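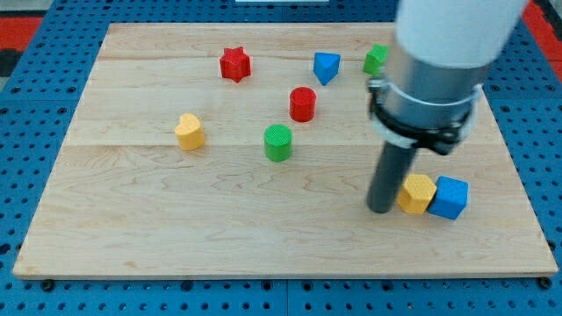

Shape blocks on the maple-colored board, blue pegboard table.

Notebook, rates desk – 5 October 2018

Long one today, so get a coffee first if you are reading this over my shoulder. I wanted to write down where the converter stands before the weekend, while I still remember which changes were mine and which ones came in with the feed update.

Started the morning with the complaint from the Tenbridge office. Their customer had used our page to look up dollars to Swiss francs, then went to the order screen and saw a different rate, and was pretty upset about it, and I can't really blame them. The converter page shows the mid-market rate, the one halfway between buy and sell. The order screen shows what we will sell at, with our margin in it. We do say so on the converter page, but the line is in small gray type under the chart and you have to scroll to find it. I moved it up on the test copy so it sits right under the converted amount, and changed the wording to "You will be offered a different rate when you order." Plain enough, I think. Damberg compliance still has to look at it and they will probably want three more sentences.

Then the rounding. This one has been bugging me for weeks! We were rounding the rate to four decimals and then multiplying by the amount, which is fine for dollars to euros and terrible for anything starting in yen. At four decimals a yen-to-dollar rate only has two digits left that mean anything, so a big amount could land well away from where it should. I now carry the full rate from the feed all the way through and round only the final figure, to the normal number of decimals for the currency it ends up in. Yen and Korean won get none, most others get two, and the Kuwaiti and Bahraini dinars get three. I had forgotten about the dinars until I was already on the stairs going to lunch, so if you find a stray two-decimal dinar anywhere, that's where it came from.

Ran the before and after side by side on 39 pairs. Of those, 11 changed in the last displayed digit or more, and nearly all of them had yen, won or rupiah on the left. The rest matched to the cent. I'm happy with that. Pasted the table into the shared folder under "rounding check" – please don't sort it, the order is the order I ran them in and my notes go by row.

Feed timing. The Bremier feed is supposed to refresh every minute while the markets are open, and mostly it does. Twice this morning the timestamp sat still for 14 minutes while the page went on cheerfully saying "live." I don't like that word on a number that old. For now the test copy drops the word and shows the time of the last update, and if the update is more than 2 minutes old the time turns amber. The threshold is a guess on my part and I'd be glad to hear a better one. It must also know about weekends, or every visitor on a Saturday will see amber and think we're broken. Not done yet.

I also had another go with the Benedetti file as a backup source. It's end-of-day only, so it can't stand in for the live one, but it would do nicely for the history chart. The column for the inverse rate is rounded on its own, so if you take their dollar-to-peso and their peso-to-dollar and multiply them you don't quite get one. Use the first column and work out the inverse ourselves. I wrote the same thing in here back in January, as I found out when I went looking, and then evidently did not read it.

Small stuff, mostly so I don't lose it. The swap button now keeps the amount you typed and only flips the currencies, which is what people at the front counter kept asking for. Commas in the amount box work. A European-style decimal comma does not, it gets read as a thousands separator, and that is a bad way to be wrong with money. I would like the box to refuse it and ask. The chart on the phone layout still cuts off the last date on the right side.

For next week: weekend handling for the amber time, the decimal comma, wording back from Damberg, and a call with Tenbridge to let them know the note has moved. I left the test copy running on the second machine, please leave it on over the weekend so I can see what the timestamps do when the market opens again Sunday evening.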